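About Us

Hi, and welcome! I'm the person behind Kalura Paper Room, a small paper folding school in Wavville. If you've landed on this page you're probably either thinking about signing up for a class or you got a folded bird in a birthday card and wanted to know where it came from. Both are good reasons to be reading.

I started folding at my grandmother's kitchen table when I was six. She had a drawer full of candy wrappers, and she could get a boat out of pretty much anything in it. I was terrible at it for years (my boats had a list to one side that she called "character"), but I kept going, and somewhere in my twenties people started asking me to show them how. First it was a coworker, then her book club, then a library that wanted something quiet for a rainy October weekend. We had so many people that afternoon that we ran out of paper and finished on old event flyers.

Kalura opened the year after that, upstairs at 1726 Briltgate. The name comes from a word my grandmother made up for a fold that went wrong but looked nice anyway. I still use it in class all the time, and so do the students now.

What we teach

Mostly simple folding with plain square paper. Beginners start with the small stuff: boxes, cups, a fish, a star you can stick in a window. The Saturday group moves on to modular pieces, where you fold a lot of little units and lock them together, and that's the class that gets loud. There's also a kids' hour, which is a bit more scissors and a bit less precision, and I love it to pieces.

I'm picky about paper, so I might as well admit it here. We use light, crisp sheets in soft colors — lavender, pale blue, cream — and I buy them from Vakulenko, a little supplier that cuts its squares properly. If your square is off by a hair, you'll feel it by the fourth fold and it only gets worse from there. Last year we went through 3861 sheets. I know that number because I had to reorder twice and I was grumpy about the shipping both times.

How a class goes

You come in, hang up your coat, and pick a color. I fold the model once all the way through without talking, then we do it again together, slowly, with plenty of stopping. If you get stuck, slide your paper over to your neighbor and let them have a look at it. A lot of the best learning in the room happens that way, with one square going back and forth between two people until the corner finally tucks in.
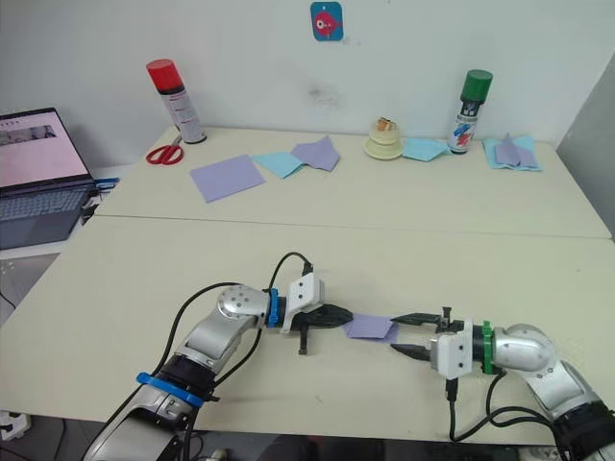 The tables are plain and pale on purpose, so you can see your creases. Please keep drinks on the shelf by the door! I've lost more good work to iced coffee than to anything else, and most of it was mine.

You don't need to bring a thing. Paper is included in the price, and so are scissors when the project calls for cutting. If you wear reading glasses, though, do bring those.

Beyond the classes

We fold to order too. The biggest job so far was 1043 little cream flowers for a wedding, and I still find one behind the radiator every so often. Place cards, window stars and table pieces are the usual requests. Two weeks' notice is fine for most things, but please give me more if you want anything modular, as those take ages and my thumbs have limits.

Coming to see us

The next beginner evening is Wed 5 June at 6:30, and there are still seats. Take the side stairs, the front door belongs to the dentist. If the downstairs bell doesn't work, give the door a good knock and I'll come down. Groups bigger than eight should write to me first so I can set up the second room.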